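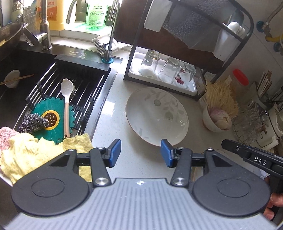
Piece count is a poor measure of a model kit, and retailers should stop sorting by it. The Planik harbour crane lists 1163 parts. By my tally 40 per cent are one-stud plates and pins, used as surface texture on a boom that carries no load. The older Wusby crane has far fewer parts and a working winch with a 5:1 reduction.

Price per piece, the figure most reviewers quote, rewards the first design and penalizes the second. Baltazar Sandoval argued in the Lurkurgate newsletter that buyers understand this already. I doubt it. A grandparent filtering a catalogue on a Tuesday night has two numbers to work with, age and pieces.

Finished mass and the number of distinct moulds would serve better. Both are known to the manufacturer before the box is printed. Neither would add a line to the label if the piece count came off.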